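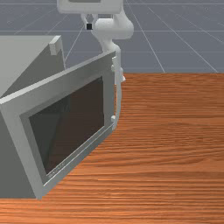

Vol. 3, No. 2

Arroyo Recipe Card Text Collection

This data set holds the text of 1435 recipe cards typed or handwritten by home cooks in the Arroyo neighborhood and later copied out by hand. Carmela Segura gathered the cards. Baoshan Zheng did the file layout and the checks.

What's in the folder

cards.csv — one row per card, with title, ingredients, steps and yield
places.csv — street names only, no house numbers
notes.txt — spelling choices and open problems

Spelling was left as written, so "tomatoe" and "tomato" both turn up in the ingredients column. Fractions are stored as text (1/2, not 0.5). Oven settings are in Fahrenheit. If a card said only "hot oven," the temperature field is blank and the words are kept in the steps.
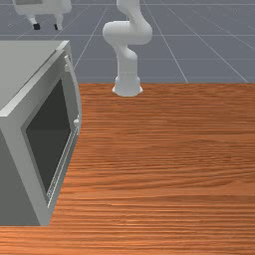

Yield is missing for 416 cards. We did not guess. A further 80 cards give it in a way that is hard to use, such as "one big pan" or "enough for church," and those are flagged with a 2 in the yield_ok column.

Changes in this volume

Duplicate casserole cards merged. The Wellasside cards now have their own source code, WS. Accented letters in Spanish titles should open correctly in most spreadsheet programs, but import as UTF-8 to be safe.

Use

Free for teaching and personal use. Please keep the card numbers if you reprint anything. Corrections received before August will go into the next volume.

Last updated 20/07/2021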